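Treretti Door and Window Alarm, Twin Pack
Item 3708
$40.00
In stock at Selton Home Security

I put these on my own back door before I ever agreed to sell them, so I'll just tell you how that went. Our street had a run of break-ins in February, all of them the same kind: somebody tries a back door or a low window, finds one that isn't locked, and is gone with a purse and a laptop before the folks upstairs have turned over in bed. I didn't want cameras everywhere and I really didn't want a monthly bill. I wanted something loud!

The Treretti is loud. It's a white plastic sensor with a magnet that sits next to it, and when the door moves the two come apart and the siren goes off. It doesn't need an app or an account, and you don't have to hand over your wifi password.
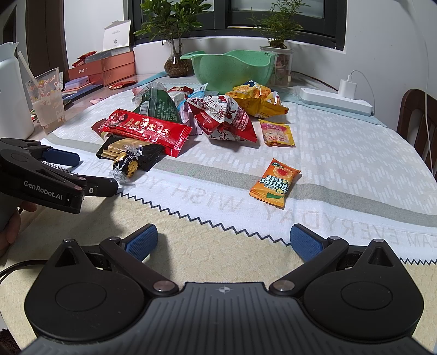 You get 2 full sets in the pack, so one door and one window, or two doors if your place is laid out like mine. The sticky pads are already on the back. Wipe the paint with rubbing alcohol first and let it dry (I skipped this the first time and found the magnet on the doormat the next morning). The gap between the sensor and the magnet should be small, half an inch at the most. If your door frame is set back, use the little spacer in the bag.

There are three settings on the side switch: off, chime and alarm. I leave mine on chime all day so I hear the kids going in and out, then flip it to alarm when I go up to bed. The entry delay is 16 seconds, plenty of time to get in with groceries and punch in your code.
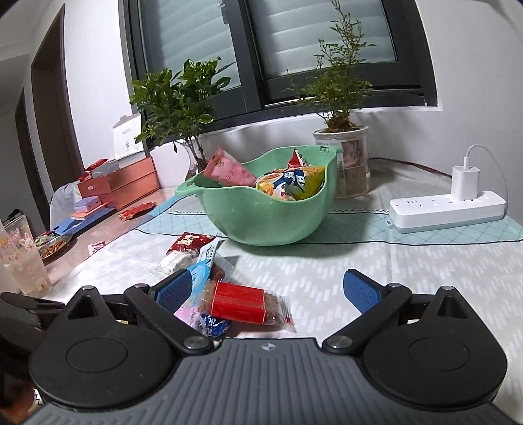 Can I use it in a rental without losing my deposit?

Most renters I sell to use the sticky pads and have no trouble with them. Warm the pad with a hair dryer for a minute, then slide dental floss behind it and it comes away. There are screw holes too, if you own the place and want something more permanent.

The batteries are regular AAAs, three in each sensor, and they're not included, sorry. A red light blinks when they're getting low. Please don't wait for it to quit blinking!
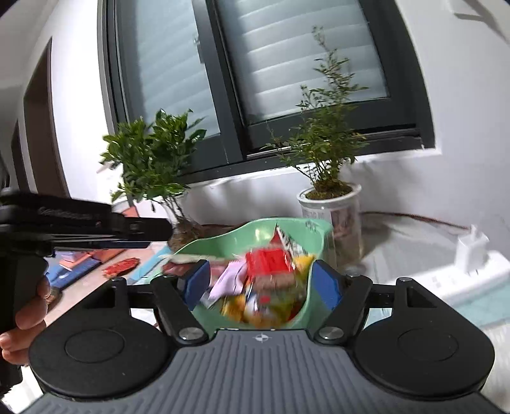

Doors and windows are what it's made for, but people keep writing to tell me about the other places they've stuck one. Liquor cabinets, gun safes, the shed, the drawer with the passports. I have my spare on the pantry, set to chime, and it's caught more snack thieves than burglars. If your house keeps its treats out in the open, in a big green bowl like that one with all the colorful packets in it, I'm afraid Treretti can't help you. Anything with a door that swings or slides is fair game, though. 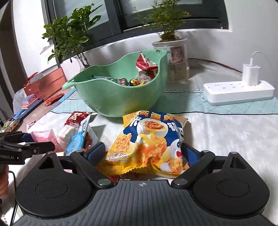
A couple of gripes, so you know. The keypad buttons are stiff, and my mother needs two thumbs for them. It also doesn't call anyone, so if you want the police or a neighbor alerted while you're away, look at the Hapeta kit instead (it costs more and you'll need decent phone signal). And it's for indoor use only. For a gate or an outside shed door, the Stirkomier has a rubber seal and holds up in the rain.

What's in the box
Two sensors with keypads
Two magnets
Four spacers
Screws and spare sticky pads
Window decals

Returns are fine within 30 days, even if you've stuck them up already. Just put everything back in the box with your order slip, and leave the batteries out.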